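Print this page | E-mail this page

Bradell Student Robotics Club
Progress report to the Mirameo fund, Jan 5, 2024
Prepared by Rawan Tannous

The club has met twice a week since August and now has 10 members. Most of the grant went to parts for the hand-held grippers. Work this term was on clothing, which the students find much harder than boxes or cups.

We have recorded 232 folding runs so far. Shirts and towels are done. Jackets were added last.

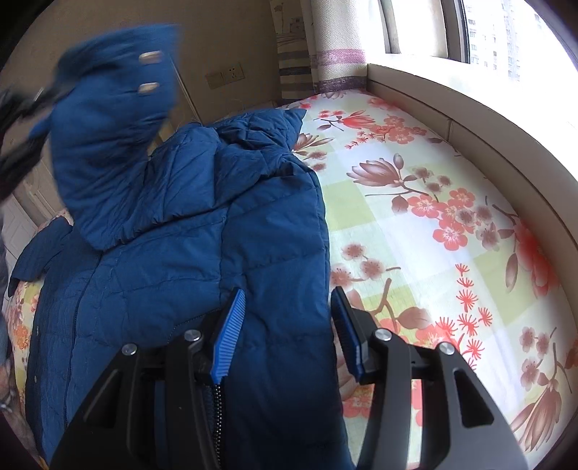 Practice with a quilted jacket, using two grippers.

Thick padding is still a problem. Students are trying a slower lift and a wider grip, and they log each run the same day. Two members are writing the sorting script. We ask to move the unspent travel money to spare fingertip pads.

This site uses cookies. By continuing you accept our cookie notice.

Related items
Flastik parts order: update
Yusof Cup entry form
Club meeting notes, August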